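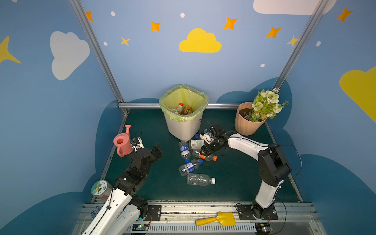 Tresteo Recycling Supplies, Installation and Refill Team

Dralow Bottle Booth: Setup and Daily Use
Section 4. Mat, can and liner

Start this section after the frame is standing and the wall panels are locked in. If a panel still moves when you push on it, go back to Section 3 and tighten the corner posts first.

4.1 What you need

Floor mat, dark green
White plastic trash can
Roll of translucent lime-green liners (part 103)
Soft cloth and a bowl of water with a little dish soap
Tape measure

Liners are packed 12 to a roll. Clear and black liners in the same size will fit the can. With a black liner you have to lift the bag to check what is in it, so we recommend the green ones.

4.2 Wiping down the walls

1. Dip the cloth in the soapy water and wring it out well.
2. Wipe each blue wall from the top down. Go lightly over the clouds, stars and dots.
3. Wipe the metal posts and the rail along the bottom of the back wall.
4. Dry everything with a clean cloth before you bring in the mat.

CAUTION: Do not use scouring pads, bleach or glass cleaner on the painted surfaces. Scratches in the dark blue near the floor can be touched up with the paint pot in the accessory bag. There is no touch-up paint for the yellow or the orange.

4.3 Laying the mat

1. Sweep the floor of the booth. Check the corners for screws and bits of packing.
2. Unroll the mat with the printed label facing down. If the ends curl, leave it flat overnight with a few books on them.
3. Push the back edge of the mat up to the wall, then smooth it toward the front with your hands.
4. Press down any ripples. A ripple under the can will make it lean.

NOTE: The mat is sized for the standard booth. If you have the Malik extension, lay the large mat first and place the short piece at the open end. Do not overlap them.

4.4 Placing the can

1. Set the can against the back wall, in the center. The yellow cloud on the back wall is a handy guide.
2. Press on the rim at the front and then at the back. The can should not rock.
3. Leave the rest of the mat clear for bottles waiting to be sorted.

The can may be moved into a corner if the center does not suit you. Keep it out from under a corner post that leans inward, or the bag will catch on it when you lift it out.

4.5 Fitting the liner

1. Tear one liner off the roll and open it fully. Shake it once to get air into it.
2. Lower it into the can and push the bottom down with your fist.
3. Fold the top of the bag over the rim, all the way around.
4. Run a finger under the fold to let out trapped air.
5. Drop in one empty bottle. If the fold slips, pull out more of the bag and fold it again.

CAUTION: Do not tape the liner to the can. The tape leaves glue on the plastic and the next liner will tear on it.

4.6 What goes in

Plastic drink bottles, with or without caps
Plastic bottles from sauces and cleaning products, once rinsed
Bottles with their labels still on

Keep out glass, cans, batteries and anything with liquid left in it. Local rules on caps differ. If your hauler wants them separate, put a small tub beside the can and leave the caps out of the bag.

Large bottles take up a lot of room. Squeeze out the air and put the cap back on before dropping them in. Bottles over 2000 ml should go straight to the outdoor bin.

4.7 Emptying the can

1. Change the bag when the bottles reach the fold. Do not press them down to make room.
2. Unfold the rim and gather the top of the bag with both hands.
3. Lift straight up. If the bag sticks, tip the can a little to one side and try again.
4. Knot the bag and take it to the collection point.
5. Look in the bottom of the can. Wipe up any drips before fitting a new liner.

Wash the can once every 2 weeks with warm water and soap. Let it dry upside down. A liner put into a wet can clings to the sides and will not open properly.

4.8 Common problems

Liner slides into the can: The fold is too short, or the first bottle was thrown in hard. Refit as in 4.5.

Can tips forward: Check for a ripple in the mat. Also check that the can is touching the back wall.

Sticky patches on the mat: Blot with a damp cloth and a little dish soap. Rinse and leave to dry flat. Do not machine wash.

Smell in the booth: Usually an unrinsed bottle. Change the bag, wash the can, and wipe the lower part of the walls.

Bag splits when lifted: Check the inside of the can for a rough spot. Small ones can be rubbed down with fine sandpaper. Replace the can if it is cracked.

4.9 Spare parts

Liners, mats and cans can be ordered singly. Mats from the older Josau booth have square corners and will bunch up against the posts, so please check the name on your frame label before you order. For orders and returns, write to Yevdokiia Savchuk at the parts desk. Questions about panels and paint go to Chih-ming Ng.

Section revised Tuesday, September 13, 2022. Replaces the January sheet, which gave the wrong part number for the liners.

Continue to Section 5, Signs and labels.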